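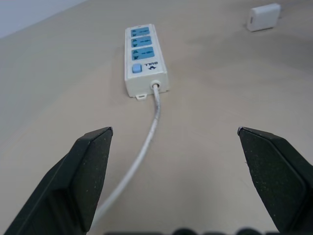

Steckdosenleiste mit Kabel zwischen den Greiferfingern, aus Sicht der Handgelenkkamera.

Lob des dummen Greifers

Wer in diesem Jahr eine Messe für Automatisierung besucht, kommt mit einem Stoffbeutel voller Prospekte nach Hause, in denen Hände abgebildet sind. Hände mit fünf Fingern, mit Sehnen, mit Haut aus Silikon. Eine davon hielt ein rohes Ei. Das Ei scheint in unserer Branche inzwischen ein eigener Berufsstand zu sein, und ich frage mich gelegentlich, wer die Omeletts isst.

In unserer Werkstatt wird derweil an einer Steckdosenleiste gearbeitet. Weißes Gehäuse, drei blaue Steckfelder, ein kleiner blauer Schalter, und hinten heraus ein Kabel. Dieses Kabel ist der eigentliche Gegner. Ein Ei hat immerhin die Höflichkeit, eiförmig zu bleiben.

Wir haben über den Sommer drei Greifer verglichen. Der erste, von Femgate, ist ein Parallelgreifer mit zwei Backen, einem Motor und der Ausstrahlung einer Wasserpumpenzange. Der zweite, von Trusum, hat drei adaptive Finger, die sich um den Gegenstand legen sollen. Der dritte kommt von Reisinger, fühlt mit Tastsensoren und verlangt bei jedem Start eine Kalibrierung, während der man ihn nicht ansprechen darf. Die Aufgabe war für alle gleich: Kabel fassen, anheben, ein Stück zur Seite legen, loslassen. 411 Versuche haben wir gewertet, dann war September, und der Arm wurde anderswo gebraucht.

Gewonnen hat die Wasserpumpenzange. Ich schreibe das ohne Triumph, denn ich hatte intern auf Reisinger gesetzt und einen Kuchen verloren.

Nun ist ein Kabel auf einem Tisch eine dankbare Aufgabe für zwei Finger, das gebe ich gern zu. Man fährt darüber, man fährt herunter, man macht zu. Die adaptiven Finger von Trusum haben dagegen viel Talent darin, sich um etwas zu legen, und ein Kabel bietet ihnen herzlich wenig, worum man sich legen könnte. In 46 Fällen schlossen sie sich formvollendet um Luft und meldeten Erfolg. Der Reisinger wiederum spürte alles, auch die Tischplatte, vor der er jedes Mal erschrak und stehen blieb. Ein sensibles Gerät. Man möchte ihm einen Tee bringen.

Die übliche Erwiderung lautet, man müsse die Regelung eben besser abstimmen. Das stimmt. Man kann sehr vieles besser abstimmen, und ganze Abteilungen leben davon. Nur stand der Femgate nach einem Vormittag, und für den Reisinger haben wir zwei Wochen gebraucht, von denen eine in den Austausch von E-Mails mit dem Wort "Firmwarestand" ging. Diese Wochen kommen in keinem Datenblatt vor. Dort steht die Greifkraft auf die zweite Nachkommastelle genau, vermutlich gemessen an einem Ei.

Was uns wirklich geholfen hat, war die Kamera am Handgelenk. Vorher hing sie an einem Stativ neben dem Tisch und sah im entscheidenden Moment vor allem den Arm. Jetzt schaut sie zwischen den Fingern hindurch, und wenn das Kabel im Spalt liegt, sieht man das auch. Die Finger nehmen unten viel vom Bild weg, der Staub auf ihnen ist gestochen gut zu erkennen, und ein weißes Klötzchen, das hinten auf dem Tisch steht, wird von der Erkennung gelegentlich für ungemein interessant gehalten. Trotzdem würde ich das Geld für die nächste Hand jederzeit in die nächste Kamera stecken. Und in eine Lampe. Für Lampen gibt es leider keinen Messestand mit Moderator.

Ich will den klugen Händen nicht die Zukunft absprechen. Wer einen Stecker drehen, in eine Dose führen und dabei noch das Kabel aus dem Weg halten will, wird mit zwei Backen irgendwann unglücklich - wir haben das mit dem Hurkach-Regler an einem langen Nachmittag versucht und reden seither wenig darüber. Aber die Reihenfolge stört mich. Es wird eine Hand gekauft, und danach wird gesucht, was sie tun könnte. Im nächsten Antrag steht bei uns deshalb zuerst die Aufgabe, dann die Kamera und erst auf der zweiten Seite der Greifer. Der Einkauf hat bereits zurückgefragt, ob da nicht ein Foto mit Hand fehlt.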